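Notes from the Demonstration Bench: Teaching by Hand and Teaching by Remote Control

Posted in May
Filed under: manipulation, demonstrations, methods

For most of the spring my work at Rovport has been concerned with a single question, namely how a person should show a robot a small handling task. Two methods were available to us. In the first, the operator takes hold of the arm and moves it through the task directly. In the second, the operator sits at a separate desk and drives the arm with a hand controller, watching the view from the wrist camera on a screen. The following is a record of how the two compared in daily use. It represents my own views and should not be read as a statement of company policy.

The project, known internally as Gekix, asks the arm to pick up light, soft or awkwardly shaped items and to set them down again without dropping or crushing them. A total of 62 demonstrations had been accepted when this post was written. A demonstration is accepted when the item has been lifted, carried and released without a second attempt. All others are kept in a separate folder and are not used for training at present, although I would like that rule to be reviewed.

On guiding by hand

Guiding the arm by hand requires very little instruction. A new operator can usually produce a usable demonstration on the first morning, as the weight and reach of the arm are felt at once. The movements are smooth, and the path from rest to item tends to be short.

The method has two drawbacks which I had underestimated. The first is that the operator's own hands and sleeves enter the camera view, and a policy trained on such footage may come to depend upon them. We asked operators to hold the arm above the wrist joint, which helped in the approach but not in the final stage, when most people instinctively reach lower. The second drawback is fatigue. The arm is balanced, but it is not weightless, and the quality of placement declined noticeably in sessions held after lunch.

There is also the matter of the grip itself. When the arm is guided by hand, the fingers are closed with a foot pedal. Operators found it difficult to judge the moment of closing while also steadying the arm, and several closed the fingers early.

On remote control

Driving the arm from the desk is slower to learn. It was my practice to allow each operator a full day before any recording was kept. Depth is the principal difficulty, because the wrist view gives little indication of how far the fingers are from a plain surface. Glossy surfaces are worse again, as the reflections of the lamps shift whenever the wrist turns and are easily mistaken for edges.

Against this, the recordings are cleaner. The operator sees what the policy will later see and is therefore obliged to make decisions on the same evidence. If the fingertips hide the lower part of an item, they hide it from the person as well, and the person learns to approach from a different angle. I consider this the strongest argument in favour of the method.

The controller in use is the Karagiannis model, which has a sprung trigger for the fingers. The spring as supplied was too stiff for delicate work, and a softer one was fitted. I would advise any group adopting the same arrangement to attend to the trigger before attending to the software. We also reduced the top speed of the wrist, which was unpopular at first and is no longer mentioned.

Grip on soft items

Soft items deserve a section of their own. A firm block can be held with more force than is needed and no harm is done. A soft item changes shape between the fingers, and the amount of change is the only guide the operator has to the force applied. 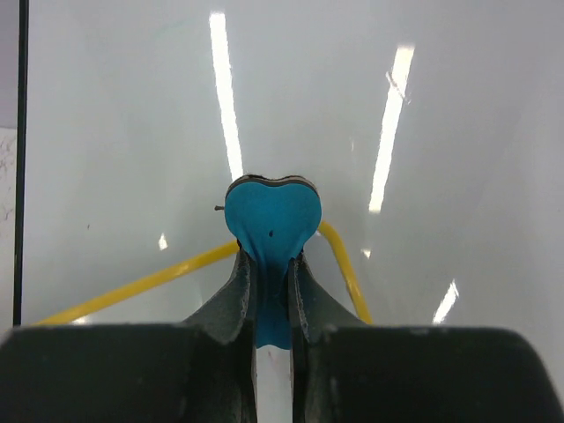
Wrist camera view: the blue heart held between the fingertips, with the yellow rod behind it.

Slight creasing near the fingers is acceptable under our present notes. Operators are asked to stop closing as soon as it appears and to wait for a moment before lifting. The wait should be included in the recording. It was formerly trimmed out by the Zorus logging tool, which treated any pause as idle time, and the setting has now been changed.

Current position

New demonstrations will be recorded by remote control. Guiding by hand will be kept for introducing operators to the arm and for tasks in which the path matters more than the grip. I do not regard the question as closed, and the two sets have not yet been compared on equal numbers.

The written notes for operators are being revised, and the section on lighting will be expanded. Correspondence on trigger springs is particularly welcome. The bench is not staffed on a Friday, and messages received then will be answered the following week.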